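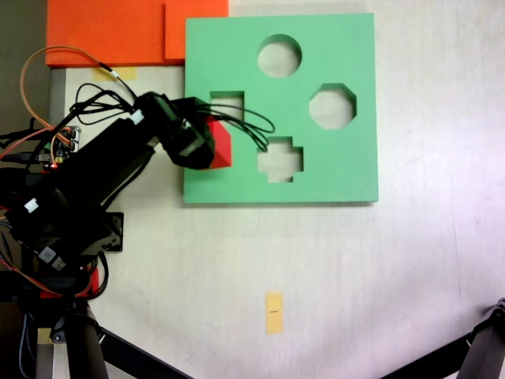 Green sorter board, four openings, on the table.

5 January 2021

Spent the morning on foam. The green board is the one I keep coming back to: square, corners slightly rounded, with a circle, an octagon, a cross and a rectangle cut through it. It came in the Jindden parcel in December and I had not measured it properly until today.

Foam is awkward to measure. The caliper jaws compress it before they read, so the figure depends on how hard you squeeze. I went back to the old method of laying a steel rule alongside and reading at the edge with one eye shut. Repeatability was within 2 mm across the board, which would be poor for a machined part and is tolerable for a toy.

Weighed the whole parcel on the kitchen scales, three readings: 712 g, 698 g, 698 g. The first was taken with the packing slip still inside the bag, plus whatever else had collected in there. I have written down 698. The Grukemum set, which I weighed before Christmas, was 553 g, but that foam is a softer grade and takes a fingernail mark that stays for an hour.

The octagon is the difficult opening. A block that is a few degrees out will sit on the rim and look seated from above. The circle has no such problem, as rotation does not matter. The cross is strict but easy to judge by eye, because the arms either line up or they don't. The rectangle forgives a small error along its length and almost none across it. If I were drawing the board again I would put a slight chamfer on the upper edge of every opening and leave the sizes alone.

Ji-hoon Bae rang at lunch about the Drarkedow order. He prefers a thicker board, on the grounds that a deeper opening guides the block down straight. I think a deeper opening gives it more wall to rub against. We left it there. He is sending two offcuts in the thicker sheet and I will cut the same cross in both, one with a new blade and one with the blade I have been using since autumn.

Tabletop wiped with a damp cloth. Foam dust clings to everything and gets under tape, after which the tape lifts.

To do: order blades. Ask Joo whether the orange sheet comes in the same density as the green. Find the lid for the small parts tin.

Rain from four o'clock. Stopped at six.

Filed under: Workbench diary, Foam and board

Contact | © Workbench diary, all rights reserved | Back to top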